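Building News from the Kolton Street Office

The lobby floor is finished and the front entrance is open again. Thank you to everyone who used the side door on Naltard Lane while the work went on. The temporary key codes for that door stopped working on 18th April. If you still need side access for deliveries or a medical reason, call the office and we will set you up with a new one.

The final bill for the lobby came to $3,090, which includes hauling away the old tile and one extra day of labor to level the spot by the mailboxes. It was paid from the repair fund. Monthly dues do not change.

Spring schedule

Window washing on the street side starts the week after the gutters are cleared. The crew from Cadwaladr will work from the top floor down. Please bring in planters, bird feeders and anything hanging from a railing before they get to your floor. A notice will go up by the elevator with the order of the floors. They will not move your things for you, and last year two planters were left in place and those windows were skipped.

The courtyard water will be turned on once the nights stay above freezing. We tried it early in March a couple of years ago and split a pipe behind the bike shed, so we are going to wait.

Elevator inspection is done and the certificate is posted inside the car. The door still closes slowly on the third floor. The inspector says it is safe and within the limits. Georges Obeidat has asked for a price on a new door motor and we will report on it when it comes in.

Taking care of the new plank floors

Many apartments now have plank flooring in place of the old carpet, and the office gets the same questions about it over and over. Rommel Yap, who put in most of the floors on the second and fourth levels, went over this list with us.

Grit does more harm than anything else. Sand and salt from the sidewalk get ground in by shoes and chair legs, and the scratches do not come out. Put a mat on both sides of your door and shake them out often in winter.

Vacuum on the hard floor setting, with the spinning brush switched off if your machine has one. Go along the boards first so you pick up what sits in the seams. Check the bottom of the floor nozzle now and then for a stuck pebble or staple.

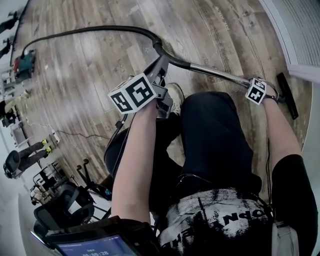
Mopping

Use a damp mop and wring it out well. Standing water gets down into the joints and the edges swell. Rommel has replaced boards in front of three kitchen sinks for this reason. Steam mops should not be used at all, and using one ends the warranty on the boards.

Plain water with a small squirt of dish soap is fine for most kitchens. Skip wax, oil soap and anything that promises a shine. They leave a film that shows every footprint, and it takes a long afternoon to get it off again.

Furniture and rugs

Felt pads go under every chair and table leg. The stick-on kind wear out and collect grit of their own, so look at them twice a year. The office has a box of them, free, in two sizes.

Rugs with a rubber backing can leave a yellow stain on the planks. Ask for a pad marked safe for vinyl and laminate. If you have rugs down already, lift a corner and check.

Your neighbors downstairs will also hear more than they did with carpet. House rules still ask for a rug in the main walking area of each bedroom.

Repairs

Keep your leftover boards. The color you have may not be made again, and a single board can be swapped if there is a match. Store them flat, under a bed or on a closet shelf, and not in the basement lockers, which are too damp.

If a board lifts or clicks when you step on it, report it soon. Small gaps in dry weather are normal and usually close up by early summer.

Replacing carpet this year

Owners who want to change over need a signed form from the office before any work starts. The form asks for the type of flooring and the underlayment. Noise rules apply to every floor above the first. Work hours are 9 to 5 and cutting has to be done inside the apartment or in the loading area, not in the hallway.

Elfriede Eberhard in 7 has offered to show her floor to anyone who is trying to decide. She has had it for two years, with a dog. Leave a note in her mailbox first.

Odds and ends

The Hovlow laundry card machine now takes bills again. It does not give change.

Lost and found has one gray child's mitten, a set of keys on a green ring and a casserole lid. Lina Hamdan has them at the front desk.

Elie Haddadin is collecting names for garden plots. There are four left, all on the shady side – good for lettuce, less so for tomatoes.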